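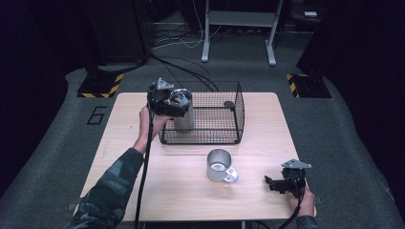
Where should metal mugs and tumblers go at the end of the day? In the wire basket at the back of the table, open end up, with the tallest ones on the left.

That is the short version of the new arrangement for the shared tables on the ground floor at Tinanham. It started in January and replaces the old habit of leaving cups wherever the last meeting ended. Inês Azevedo, who looks after the kitchen corner, counted 114 cups and mugs in the building before the break. She found 20 of them on windowsills.

The baskets are black wire mesh with an open top. We looked at closed plastic bins first, but it is hard to see what is in them, and crumbs collect at the bottom. With wire you can tell at a glance whether the basket is full, and it can be rinsed in the big sink and put back. The order came from Virkholm and took 10 days to arrive.

Please put only metal cups in the baskets. Ceramic mugs go on the kitchen shelf as before. Two of the Gouveia mugs lost their handles last fall when something heavier was set down on top of them, and we would like to keep the rest. Anything with a drink still in it should be emptied in the kitchen first.

The tables themselves are also part of this. The pale wood shows rings quickly, coffee more than tea. Maksym Ivanyshyn tried three cleaners on the underside of one table and settled on warm water with a little dish soap, wiped along the grain and dried with a second cloth. The Vivance spray is fine for the kitchen counters but left a cloudy patch on the wood, so please keep it off the tables.

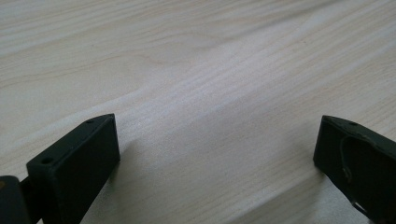

Table grain, close up. Wipe in the direction of the lines.

Cloths are in the drawer under the kettle - blue for tables, yellow for the sink. Used ones go in the bag on the back of the door. Washing is done on Sunday, so there may be fewer clean cloths by the end of the week.

The baskets are emptied at 5:30 p.m. and the cups are back on the kitchen shelf nearly 30 minutes later. If yours is a personal mug, put your initials on the bottom with the paint pen Inês keeps at her desk. Unmarked mugs are treated as shared.

Questions about the tables go to Maksym, and questions about cups to Inês.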